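Chapter 7
Looking After a Small Sorting Cell

What this chapter covers
Daily and monthly checks on a bench-top arm with a wrist camera
Finger pads, wrist cable and camera mount
Reading a fault log without believing all of it
When to stop adjusting and start replacing

7.1 The trouble with "maintenance-free"

Suppliers of small arms are fond of the phrase maintenance-free. Students should treat it the way they would treat a used-car ad that says "drives like new." A sealed joint may well need no grease for the life of the product, but the joint is seldom what stops a sorting cell. The parts that stop it are cheap and mostly bolted on afterward: a grip pad with a lifted corner, a cable that has been bent in the same spot too many times, a camera bracket held by a screw that somebody meant to tighten.

The cell used through this chapter is the sort found in a training lab or a small packing room. One arm works over a fixed tabletop. It has two fingers and a camera at the wrist, and its job is to pick small parts off the table and put them into bins by colour. We will call the control software Urnel, after the package supplied with the training kit, and the gripper is the Auer two-finger model from the same kit. If your lab has different equipment, the menus will change and very little else will.

Toy building bricks are used as the practice load throughout. They are light and they come in strong colours. They also land any way up, so the fingers meet studs, flat sides and hollow undersides in the same run. Some instructors object that bricks are too easy. Our experience at the Sasemthorpe lab is that a cell that has been neglected for a month will fail on bricks quite readily, and it's better to learn that on bricks than on a customer's parts.

7.2 What the wrist camera can tell you, and what it can't

A wrist camera moves with the gripper. That has one large benefit for the person looking after the cell, because the fingers can appear in the same view as the work. You can see how a finger sits in relation to a part without putting your face near the arm. The log may say the gripper is centred. The view lets you form your own opinion.

It also has a cost. Any shift in the bracket moves the whole view, and the software has no independent way of knowing that the bracket moved and the table didn't. Urnel includes a self-check that compares the view with a stored reference picture and reports a score. We have seen it pass a bracket that could be wiggled by hand. Use the score as one piece of evidence, and check the screw anyway.

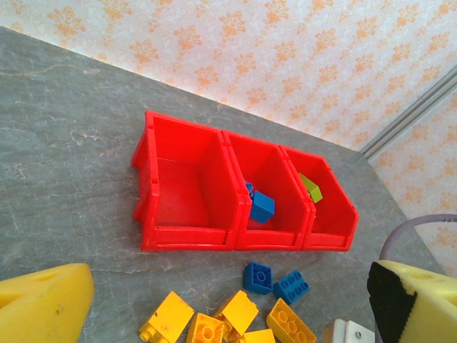

Can the cell be trusted to recalibrate itself after the fingers have been changed?
Only in part. Automatic recalibration will find the new open and closed positions of the fingers, but it doesn't measure where the contact surface of each pad ends up, so a pad glued on slightly crooked will pass. Run the automatic routine first, then do a set of 10 picks by hand command and watch each one.

A good habit is to park the arm at the same viewing position at the start of every session, with bins and parts on the table, and to compare what you see with the day before. In a view like the one in this section, with a yellow finger at each lower corner and loose bricks between them, three things deserve a look before anything is run.

First, the fingers. Do both sit where they usually sit? A finger that has crept inward usually means a loose fastener. Look at any grip pad in view as well, such as the black one on the inner face of the right-hand finger, and then inspect both fingers directly with the power locked off. A camera shows one side of a thing, and pads tend to lift on the side you can't see.

Second, the cable. The gray loop by the right finger is the kind of detail that gets ignored for weeks. Note its shape at the parked position. If it tightens or sags from one session to the next, something has slipped along the arm, and it is worth finding out what before the arm is sent to the far side of the table.

Third, the bins. A red three-compartment unit set on a smooth tabletop can be nudged by a careless hand or a bad drop. The software works from taught positions unless told otherwise, and it will go on releasing bricks over the old spot with complete confidence. Mark the bin's corners on the table with tape, or bolt down a locating strip.

7.3 Service intervals and where they come from

The Auer handbook supplied with our kit calls for new pads every 2000 cycles. It does not say how that figure was reached, what was being gripped, or how hard. Treat it as a starting point. A cell handling smooth plastic at low force may run well past it, while one that closes on sharp-edged parts may not get halfway.

Keep your own record instead. At each pad change, write down the cycle count, the grip force setting, the load, and the state of the old pads in plain words: "left pad torn at tip, right pad shiny." After a few changes you will have an interval worth defending. The Jistden log sheet in Appendix B has a column for this, and students are asked to fill it in even when the answer is dull.

Be wary, too, of the opposite mistake. Labs with keen students often over-service. Every time a finger comes off, its screws are worked, its alignment is lost and somebody has to set it again. A cell that is stripped every March because the calendar says so will often run worse in April than it did in February.

7.4 A basic inspection

Allow 30 minutes the first time. Lock off the power before putting your hands near the fingers.

Clear the parts from the table and wipe it down. Grit under a brick changes its height enough to spoil a low pick.

Press each grip pad along its full length with a thumb. Replace any pad that moves.

Check the finger screws and the camera bracket with the correct driver. Do not add thread-locking compound unless the handbook asks for it.

Follow the wrist cable by hand from the connector to the first clamp, feeling for flat spots.

Restore power, run the arm to its parked position at low speed, and save a picture from the wrist camera with the log entry.

Make the hand-commanded picks described in Section 7.2, using bricks in mixed positions. Include at least one lying hollow side up, and one leaning against another.

Record every miss, including the ones you think were your own fault. Misses blamed on the operator have a way of turning up again with a different operator at the controls.

7.5 Before you reach for the settings

When a cell starts dropping parts, the usual first response is to raise the grip force. It often works for a day or two. The higher force hides a worn pad, wears it faster, and loads the finger mounts into the bargain. Section 7.6 sets out a fault-finding order that leaves the force setting until last, and the lab exercise that follows it begins with a cell your instructor has already put slightly out of adjustment.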